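Best screen material for a bright living room?

woromstead_dan
Posted Saturday, November 2, 2019
Finally moving up from a painted wall! Room gets a lot of afternoon sun, projector is a standard long-throw on a shelf at the back, 10 feet from the wall. I've narrowed it to a plain matte white pull-down or a gray ambient light rejecting (ALR) fixed screen from Prirnska. The gray one is $400 more. Worth it?

lumenhead
Oh, you are going to love having a real screen, either way! I went gray two years ago and football in the daytime is a joy now. Blacks look black with the lamps on. I'd spend the money again tomorrow.

Esteves_fan
Gonna disagree with lumenhead a little. Gray ALR is great from the middle of the couch, but the picture dims when you sit off to the side. We have people all over the room on movie night and matte white was the better buy for us. Put the $400 into blackout curtains and you'll have change left for popcorn.

lumenhead
Fair, but curtains in the living room in August? My family would mutiny. And the side seats aren't that bad, I sit in one half the time.

woromstead_dan
Side seats matter here, we have a big L-shaped couch. What gain should I look for?

dsembiring
Stay near 1.0 for the matte white. High gain stuff gets you a hot spot in the middle and I can't stand it once I've noticed it. Also check whether the pull-down is tensioned! My old Amotier wasn't, and the edges curled after 3 summers. Every panning shot had a wave in it.
-- Dewanti Sembiring
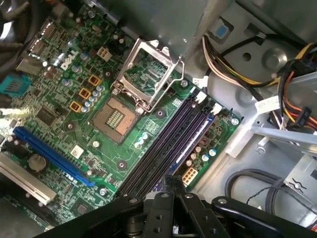

woromstead_dan
Can I use a screen made for ultra short throw with my long-throw projector?

dsembiring
Skip those. UST screens are built to reflect light coming up from underneath and reject light from above, so a projector on a high shelf will look dim and uneven on one. Get an ALR made for standard throw.

Esteves_fan
+1 to that. And order fabric samples first, most shops will mail them. Tape them up at 4 in the afternoon and look from every seat.

woromstead_dan
Samples ordered, both kinds! Will post what we pick.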